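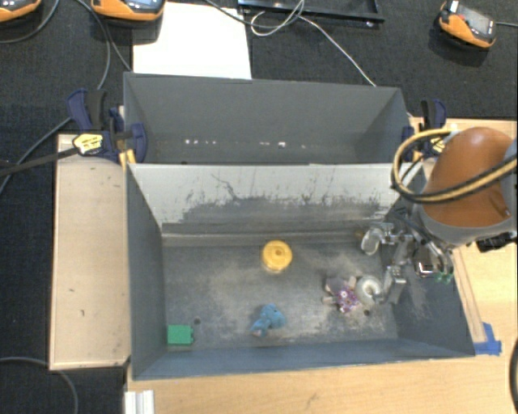
Toy sort day brings in 2,786 items at Prodby

A lot of grey bins at the Arker hall in Prodby this August. Soft toys, building bricks, odds and ends from the bottom of people's cupboards – 2,786 items handed in by the time the doors shut at four, which is well up on last year's 1,415.

The toy sort is run by Akik, the swap shop on the high street, with bins lent by the packing firm Bangash. Everything goes into the bins mixed, just as it arrives. Then it gets sorted: plush in one lot, bricks in another, anything round or rolling in a third, and a fourth lot for whatever is left. Most of the afternoon goes on that fourth lot.

Bins not new. Scuffed floors, holes in the bottom, a fair few years of use on them. Akik says they will do for another year and that it would rather spend on washing bags.

Plush was the big one again. Small ones mainly, the sort that come home from a fair or get won at the seaside. Blue and pink seem to be everywhere. All of it is going through the wash before it gets near a shelf, and Akik is asking people to be patient – the machines at the shop only take so much and drying is slow. Anything with a split seam goes to the mending table first. Anything with a battery in it is put to one side till the battery is out.

Bricks are easier. Soak, rinse, leave on a towel. They are sold by the scoop and don't last long, last year's were gone in under a week. Big chunky ones for toddlers are kept apart from the small sort, so if you have a mixed box at home please split it before you bring it down, it saves alot of time on the day.

Of the total, 2,733 were fit to keep. The rest were broken or had parts missing and have been sent on for scrap where possible. Not a bad result considering some boxes came in straight from the loft.

There was a bit of a queue at about the middle of the day and parking was tight on the hall side. The back gate will be opened next time. Tea ran out at half two, also noted.

17 boxes are already spoken for, all going to playgroups and waiting rooms in and around Prodby. Groups that want one should put their name down at the Akik counter and say what age of child it is for. No charge, but the box has to come back. Lids as well please, several went missing after the last round.

The first toys go on sale at the shop once the washing is done, likely the end of the month. Prices as before, soft toys in the baskets by the door and bricks at the till. Jigsaws will not be out untill they have been checked for missing pieces, and there is a stack of those.

Still taking donations at the counter in shop hours, but no more large boxes for now as the back room is full. One carrier bag per visit. Nothing left on the step overnight – it rained on two bags last week and both had to be thrown.

A second sort is planned before Christmas, same hall, date to be put up in the shop window.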